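Poured floors

A poured floor is a floor that goes down as a liquid and sets into one hard sheet, with no boards, no tiles and no seams to speak of. The family takes in epoxy, polyurethane, polished concrete with a clear sealer, and the older stuff made with cement and sawdust or with ground-up stone. I've been writing these entries for a few years now, mostly on building materials, and this is the one I get the most mail about, so I've rewritten it from top to bottom. Last revised July 17, 2022.

Names

You'll hear "seamless floor," "resin floor," "self-leveling floor" and (from people my parents' age) just "composition floor." They aren't quite the same thing. Resin is the material, self-leveling is how it behaves in the bucket, and seamless is what the salesman calls it. A terrazzo floor can be poured too, but it gets ground down afterward and has its own entry, so I'll leave it alone.

Where the idea came from

People have been making floors out of mud, lime, plaster and even ox blood for a very long time, and I'd count all of those as poured floors if you pushed me. The modern story starts with magnesite, a mix of magnesium compounds and filler that was popular in apartment blocks and offices in the early twentieth century. It was warm underfoot, cheap, and came in a lovely dull red. It also hated water. Leave a leaking radiator over it for a winter and you'd have crumbs, plus some nicely rusted steel underneath.

Epoxy came along in the middle of the century and found its way onto factory floors first, then garages, then hospitals and schools, and at last kitchens. Polyurethane followed. It's a bit softer and a bit kinder to the knees, and it copes better with a slab that moves.

My own first one was in the old dairy at Vevby, where I had a summer job hosing down the packing room. The floor was a kind of oxblood color and somebody had thrown sand into the top coat for grip. I scraped my shins on that floor more times than I care to remember! But it drained beautifully, and you could drop a full crate on it and only the crate would complain.

How one is laid

The pour itself takes hardly any time. Getting ready for it takes forever. The slab has to be sound, clean and dry, and each of those words hides a lot of work. Old glue comes off with a grinder. Oil has to be drawn out or cut away. Cracks are chased open and filled. Then comes the moisture test, which everybody wants to skip, and which I'd beg you not to. Water vapor coming up through concrete will lift a resin coat in blisters the size of a saucer, and there's no fixing that short of starting over.

After that there's a primer, rolled on thin. The main coat gets mixed in buckets, poured out in ribbons, and pulled around with a toothed rake or a wide trowel. A helper in spiked shoes walks through it with a spiked roller to let the air out. I love watching this part — it looks like somebody walking on a lake. The crew has to keep a wet edge going the whole way across, so lunch happens before or after and never during.

A top coat comes last. This is where you pick your shine and your grip. The floor in the hall at Hanberg had 4 coats in all, counting the primer, and was open to foot traffic well before anyone was allowed to roll a cabinet over it. Full hardness takes longer than you'd think, and cold weather drags it out further. They did Hanberg in April with the heating off, which was brave.

Color and shine

Gray is the king of poured floors. Light gray, dark gray, blue-gray, green-gray, a sort of wet-slate gray that every design office seemed to want at the same moment. Gray hides dust and scuffs and goes with whatever furniture gets dragged in later. White is gorgeous for a week. Black shows every footprint, and I say this as someone who once talked a friend into black (we're still friends, just).

Shine is a matter of taste and of lighting. A glossy coat throws the ceiling lamps right back at you, so you get pale pools on the floor that follow you as you walk. Some people find that cheerful. If you get headaches, ask for satin or matte.
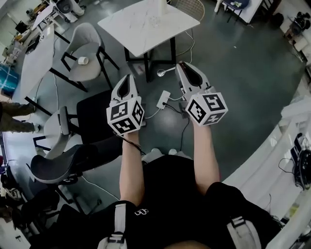 Matte has its own troubles, mind you. The tiny roughness that kills the glare also holds on to dirt, so you'll be mopping more often and with a better mop. I've gone back and forth on this for years and my present view is satin, everywhere, with a little grit near outside doors.

Living with one

Sweep it, or dust it with a dry pad, and wash it with warm water and a mild cleaner. That's nearly the whole routine. Skip the wax unless the maker asks for it. Put felt or wide cups under chair legs, and watch out for rubber mats, which can leave a yellow ghost on some resins that no scrubbing will shift. Sunlight yellows epoxy as well, so a room with big south windows is better off with a polyurethane top coat made to stand up to it.

They're hard to stand on all day. Polyurethane is better than epoxy here, and either one can be poured over a thin rubber layer, which helps a good deal. Sound is the other complaint. A big bare room with a poured floor rings like a swimming pool until you hang something soft on the walls.

Repairs

A scratch in the top coat can be lightly sanded and recoated. A gouge can be filled, but the patch will show, and I wish more sellers would say so up front. The usual trick is to recoat a whole bay, from wall to wall or joint to joint, so the eye has no edge to land on. At Dirnham they kept a sealed tin of the original color batch for this, 19 years old by the time it was wanted, and of course it had gone solid.

See also

Magnesite flooring
Moisture in concrete slabs
Slip resistance
Terrazzo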